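How I Finally Sorted Out Our Hallway Drawers

I put this off from March until 26th December, when the house was full of wrapping paper and I couldn't find a single pair of gloves. So if your entry is a mess too, come on in!

Start by emptying everything. Yes, all of it, onto an old sheet. I set a timer for 60 minutes (I went over) and made a keep pile and a toss pile.
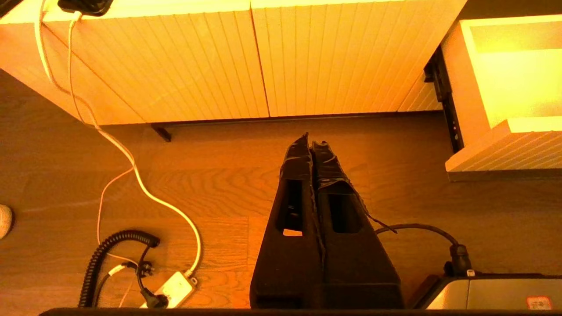
Next, wipe the insides with a damp cloth and a drop of dish soap, then leave the drawers open while you have coffee. If one sticks, rub a plain candle along the runners. Mine went from awful to smooth in a couple of passes.

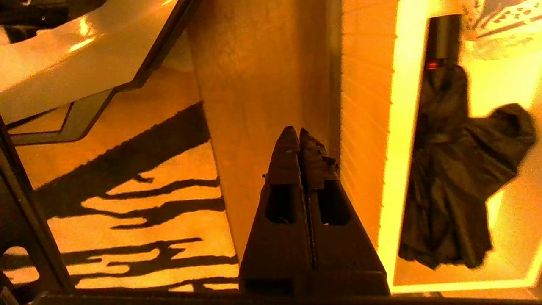
Now measure the inside, and write it down! I bought a Fometti divider set without measuring and had to trim every piece with scissors.

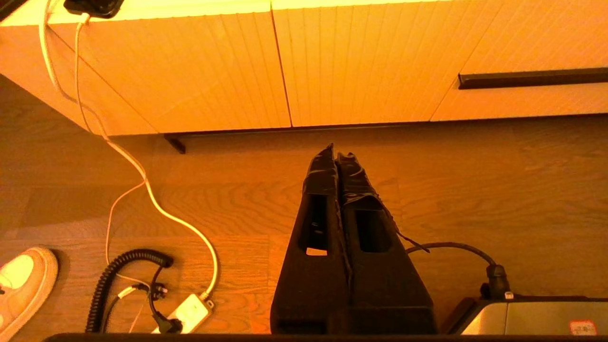 Put the stuff you grab on the way out in the top drawer, nearest the door. Gloves, keys, dog leash. Summer hats can go at the bottom till it warms up. I used Sostora liners because they don't slide around, and they cut easily with a craft knife.
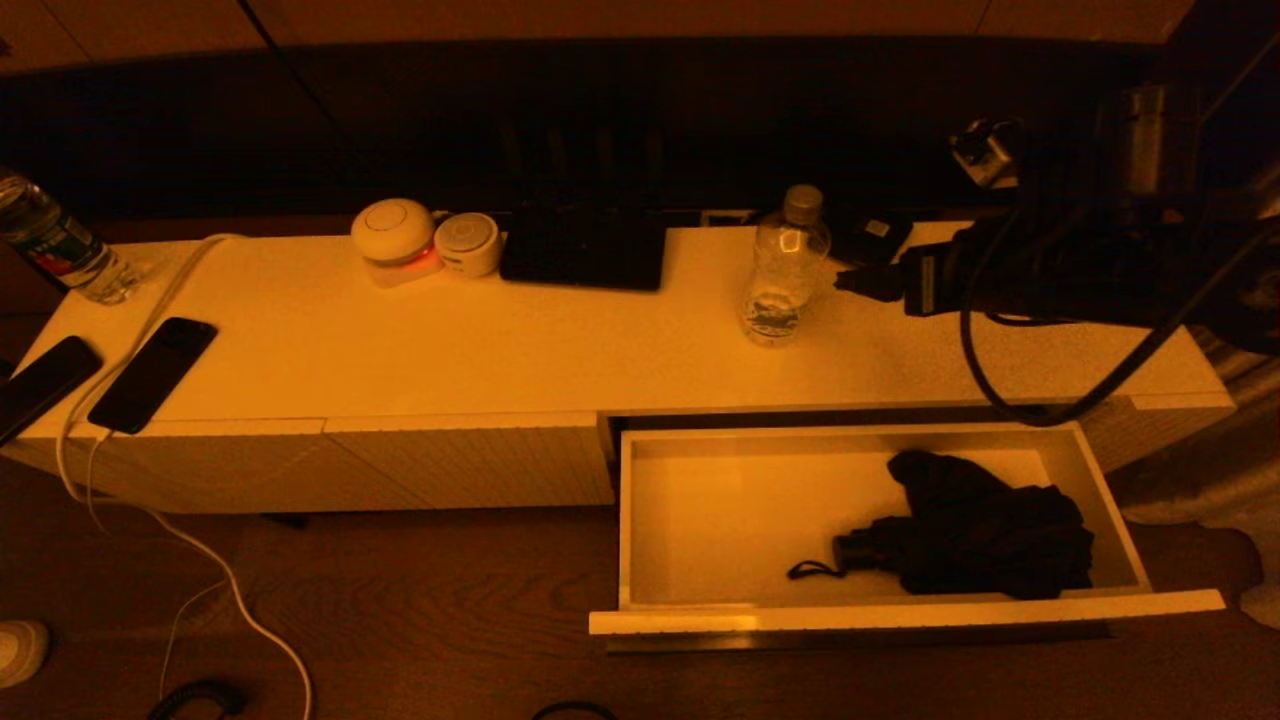 Last thing: leave a bit of space in each one. I stuffed mine to the top the first time and had to redo the whole lot a week later. Labels are up to you. I skipped them, and my family still asks me where the scarves are.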